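Navora Teleoperation Kit: Set-up Guide
Section 7. Recording a Demonstration on the Assembly Board
Revision date: 2019-10-24

7.1 Before you start

This section applies to two-arm stations running the Navora recorder. Complete the hand calibration in Section 6 first. A session recorded with an expired calibration is rejected at import.

CAUTION: Keep clear of both arms whenever the drive light is on. The arms follow the operator's gloves without delay and do not detect people.

7.2 Preparing the station

1. Place the board flat on the table between the two arms, with the long sides running away from the head camera.
2. Set out the loose parts according to the layout card for the task. Parts may lie anywhere on the board unless the card gives a position.
3. Check that each hand cable has enough slack for a full turn of the wrist. A cable that pulls tight will stop the recording with fault 238.
4. Close the curtain behind the table. Movement in the background lowers the quality of the camera record.
5. Switch on the drives and wait for the ready tone.

Note: Stations supplied by Livport before November use the old foot pedal. Press it twice where this section says "press once."

7.3 Linking the gloves

1. Put on both gloves and tighten the wrist straps.
2. Hold your hands in the same pose as the robot hands. The match does not need to be exact.
3. Press the pedal once. The arms move slowly to your position, then follow you at normal speed.
4. Open and close each hand fully. If a finger lags, release the pedal and repeat the hand calibration.

7.4 Recording

1. Bring both hands over the upper part of the board and hold still for 2 seconds. The recorder uses this pose as the start marker.
2. Select "New take" and enter the task code.
3. Perform one insertion per take. Approach from above, align the part, then lower it. Do not push a part that has jammed.
4. Return to the start pose and press the pedal once to close the take. 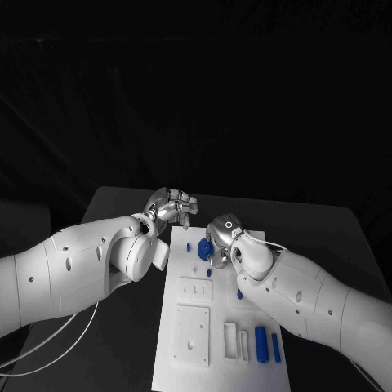

Figure 7-2. Both hands over the upper part of the board, with gear, pegs and cylinders set out.

5. Review the take at half speed. Delete it if a hand blocks the head camera's view of the part during alignment.
6. Repeat until the set is complete. A standard set is 19 takes.

CAUTION: Do not remove the gloves while the arms are linked. Release the pedal and confirm that the drive light is off.

7.5 Storing the set

Copy the finished set to the station drive before shutting down. Takes left in the recorder's memory are erased at the next start. For export to the Stoica training server, see Section 8.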